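Keeping the Rain Off: Our Group Shelter Project at Sarside 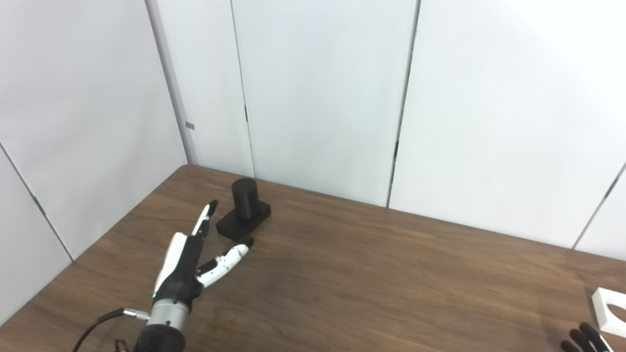 Our group picked the shelter topic because all four of us had been rained on during the fall trip to Sarside, and we wanted to know if a cheap homemade rain fly could do as well as one from a store. Sewing it was the best part of the whole semester!

Said Fawzy is the only one of us who had used a sewing machine before, so he taught the rest of us the flat felled seam. You fold the two edges into each other and stitch twice, which leaves no raw fabric showing. My first try looked like a snake. By the third one I could keep it pretty straight, and we ended up using that seam down the whole ridge line.

Materials

We bought silicone-coated nylon from Pellik, a small fabric shop that sells roll ends. The piece was 220 centimeters wide before hemming and 218 centimeters wide after (we meant to lose more than that, but our hems came out skinny). The tie-outs are grosgrain ribbon with a square patch of the same nylon behind each one. For comparison we borrowed a Kirura two-person fly from the outdoor club. It has a curved edge along both long sides, and ours is just a plain rectangle.

Testing

We pitched both flies side by side on the field behind the gym, using the same trekking poles and the same knots. Then we ran a garden sprinkler over them for 30 minutes and laid paper towels underneath to catch drips. We did this three times in June, always before lunch, when the field was free.

The fabric did great. Not one paper towel in the middle of our fly got wet in any run! The ridge seam was a different story. In the first run it dripped in two spots, both where the stitching had wandered. We painted the seam with thinned silicone sealer, let it cure overnight, and ran the test again. One spot still dripped, so we gave it a second coat, and the third run was dry all the way along.

The Kirura fly stayed dry every time, and it was much quieter in the wind. Ours flapped a lot. Benkirane's handbook on tarp shelters, which we used for our pitching angles, says a curved edge spreads the pull more evenly, and after listening to ours for a whole morning I believe it.

Cost and time

Sewing took us almost 18 hours, counting all the seams we picked out and did over. We still came in under the club's budget, with enough ribbon left for a stuff sack.

What we would change

We want to cut curved edges next time and add a tie-out in the middle of each long side. Said also wants to try a lighter thread. I'd like to sleep under it at Sarside first, in real rain, before we cut up any more nylon.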